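Chapter 4
Work Surfaces and Their Upkeep

Objectives

After completing this chapter, the reader should be able to:
Distinguish scratches, smudges and loose residue on a light-colored tabletop.
Select a cleaning method suited to a matte finish.
Record the condition of a surface on a standard inspection sheet.
Arrange cables and stored panels so that the working area stays usable.

Key terms: matte finish, scuff, residue, back zone, working zone, inspection sheet

4.1 The Tabletop as Shared Equipment

A workshop table is rarely listed among the equipment of a room, yet it is handled more often than any tool kept there. Parts are set down on it, dragged across it and wiped off it. In the Rustisby teaching workshops, where Fadime Dönmez kept inspection sheets for 119 tables, over 40 had no entry for surface condition when the sheets were first collected. Most of the remaining entries consisted of a single word, usually "fair."

Such an entry is of little use to the next person. It does not say whether the surface needs wiping or refinishing, and these are separate jobs with separate costs. This chapter adopts the Ibarra scheme, in which every mark is first placed in one of three classes.

Scratches and scuffs are changes to the surface itself. They cannot be wiped away, and repeated scrubbing of a matte finish tends to produce shiny patches that are more noticeable than the original damage.

Smudges are thin films left by hands, rubber, tape or cleaning products. They usually respond to a damp cloth and mild soap.

Residue is loose or lightly bonded material: dust, filings, crumbs, grains of dried adhesive. Residue must be lifted before any wiping begins. A cloth pushed through gritty material carries it over the table and turns a cleaning problem into a scratching problem.

4.2 Zones

For inspection, the tabletop is divided from front to back. The working zone extends from the front edge to the limit of comfortable reach. The back zone is the strip beyond it, where cables, chargers and small stands tend to collect. Items in the back zone are noted separately, as they are often moved without being recorded.

White surfaces show residue early. Fine scratches are harder to find and should be looked for at a low angle, with the lamp placed to one side.

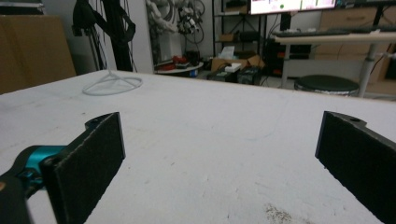 Figure 4.1 A matte white tabletop with faint gray scratches and smudges. Dark brown speckled residue lies near the front; a loop of thin white cable lies close to the back edge at the left.

In Figure 4.1 all three kinds of observation are needed. The brown flecks are entered as residue, with their position but without a guess at their origin. The gray marks are entered by type where the type is clear; small specks that cannot be classed are entered as "unclassed" until the table has been wiped. The cable belongs on the back zone line of the sheet. The cardboard panel standing beyond the table is a storage matter and is treated in Section 4.5.

4.3 Order of Work

Clear the back zone first, then the working zone. Lift residue with a soft brush or a vacuum nozzle held just off the surface. Wipe from back to front with a damp cloth, turning it after each pass — a folded cloth offers several clean faces. Wait 10 minutes before inspecting again, as a damp film can hide fine scratches.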